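4.2 Camera placement and gripper comparison

We compared two grippers on the same simulated arm. The first, Nijs, is a parallel gripper with flat fingers. The second, Drillero, has the same stroke but shorter, tapered fingers. Both were run with the Sememach controller at its default gains, and no retuning was done between grippers. The task was to reach into an open container, close on a small red target and lift it clear of the walls.

Each policy was trained on 2000 demonstrations and took input from either the wrist camera or the room camera. The wrist view is close to the target, but a finger can cover a good part of the image. Lighting was randomized for every episode, so bright patches and hard shadows fall on the container in different places.

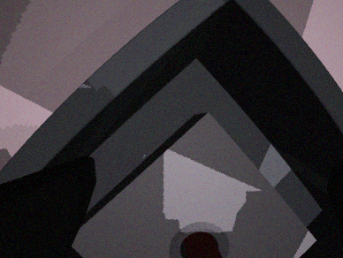

Figure 6. Wrist and room camera views of the simulated task. First panel: wrist view, with a gripper finger at lower left and the dark red target at the bottom.

In views like the first panel of Figure 6 the target sits low in the image, and a small change in wrist pitch can move it out of view. We tried tilting the camera mount by 8 degrees and then by 12. The larger tilt kept the target in view longer on approach but lost it sooner once the fingers were inside the container. We kept 8 degrees for all the runs reported here.

The second panel gives the room view. It takes in the whole arm, the container and the mat, along with a blue utility cart beyond the mat. The peg is small at this distance — the arm's shadow is much larger — and policies trained on this view alone tended to stop short of the grasp.

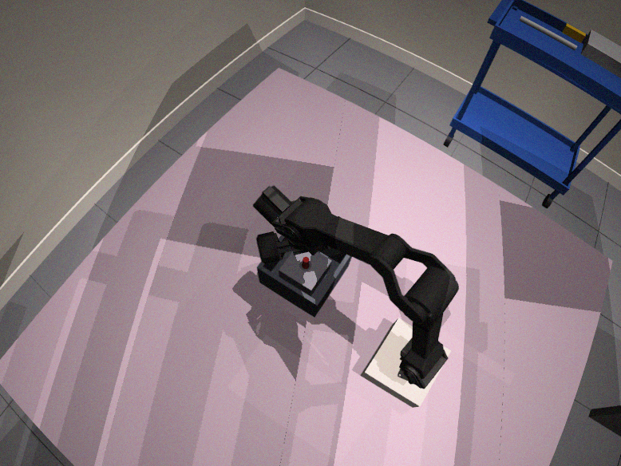
Page last modified: December, 14:12

With Nijs, the most common failure in our logs was contact between the outside of a finger and the container wall. Drillero made fewer of these contacts but dropped the peg more often during the lift. Van Acker reviewed the failed episodes and Dijkstra labelled them a second time. They disagreed mainly on slow slips, which we have counted as drops.

Switching cameras changed the results more than switching grippers did. We did not test both cameras together in this section. That condition uses the Nondico encoder and is covered in 4.3.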